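A Morning at the Urnport Ceramic Works

In April I went with my local pottery club to the open day of the ceramic works in Urnport. I have made bowls and cups as a hobby for several years, but before this visit I had never been inside a real factory for tiles and tableware. I promised the other members who could not come that I would write down what I remember, so this is my report.
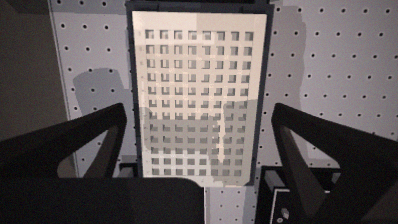

We left early, because the road from Stisimton is slow in the morning, and we arrived a little before ten. The entrance for visitors is not the main gate. You have to go past the gate, turn at the bakery, and then there is a small parking area behind the old drying sheds. The signs were not easy to see from the road. Two of our cars drove past and had to come back.

At the door we got a paper badge and a pair of safety glasses. Children under twelve could come into the showroom and the painting room but not into the kiln hall. I had not read this on the website, and I think some families had not read it also. The staff were kind about it and let the children stay at a table with clay while the parents went in turns.

The tour began in the clay yard. The works use two kinds of clay. The red one comes from a pit only a few miles away, and it has been used in Urnport for as long as anybody made pots there. The white one is bought from a supplier called Stiltora and comes by truck in large bags. Our guide let us take a piece of each in the hand. The red clay felt rough, with very small stones still in it, and the white one was smooth like butter. She explained that the red clay must rest in the cellar for at least 30 days before it is used. I asked if this really makes a difference, and she said that the older workers can tell by the smell. I was not sure if she was joking.

From the yard we went to the slip room, where liquid clay is poured into plaster molds. This was the part I liked most. A mold is filled to the top, left for 20 minutes, and then turned over so that the extra clay runs out. What stays on the wall of the mold is the cup. I have tried this at home with a mold I bought second-hand, and my cups always came out too thick at the bottom. Now I understand that I was waiting too long, and also that I did not turn the mold slowly enough. The man who did the pouring showed it to me twice. He has a way of giving the mold a small turn in the air at the end, and it looks like nothing, but I tried it again last week and my cup was much better.

The glazing room was crowded, and from the back it was hard to hear. I can report only a part of it. The glazes are mixed in the building, and each one has a number. The famous Urnport green is number 94. They do not tell the recipe, of course, but they said that it contains copper and that the same glaze can come out almost gray if there is a problem with the firing. On a shelf there were some plates where this had happened. I thought they were the most beautiful pieces in the room, and I asked if they were for sale. They were not.

The kiln hall is a long building with a high roof, and it was warm even with both doors open. The main kiln is a tunnel. The pieces travel through it on cars, very slowly, and the whole trip takes 34 hours. You can stand next to it and think that nothing moves at all. At the far end a worker was unloading finished plates and tapping each one with a small wooden stick. A good plate rings and a cracked plate gives a dull sound. Some of us were allowed to try. I listened to two plates and got one wrong.

Next to the tunnel there is an old round kiln made of brick, which has not been fired for many years. You can walk inside it. The walls are covered with a brown shine from the salt and ash of all the old firings, and when somebody speaks the sound is strange and close. I would have liked to stay longer there, but another group was waiting outside.

Lunch was in the yard, from a food stand with the name El Fassi. They had lentil soup, flat bread, and a chicken dish with lemon that was finished before I reached the front of the line. The soup was served in bowls from the works, with a small deposit that you got back when you returned the bowl. Over half of our table decided to keep the bowl — I did too.

In the afternoon there was free time for the showroom and the shop. The seconds are sold from wooden crates at the back, and the prices are very low if you do not mind a small spot in the glaze. Bring newspaper to wrap your things, because the shop had no more paper by two o'clock. Also bring cash. The card machine worked in the morning, but later there was a long line and a handwritten note.

For members who want to go next time, here is some practical information. The tour is free, but you must reserve a place. The floor in the yard is uneven and there are several steps to the slip room, with no elevator. Wear shoes that you can clean. My black ones still have red clay in the seams. The works will hold another open day in the fall, and reservations are made by phone with the office in Urnport, mornings only.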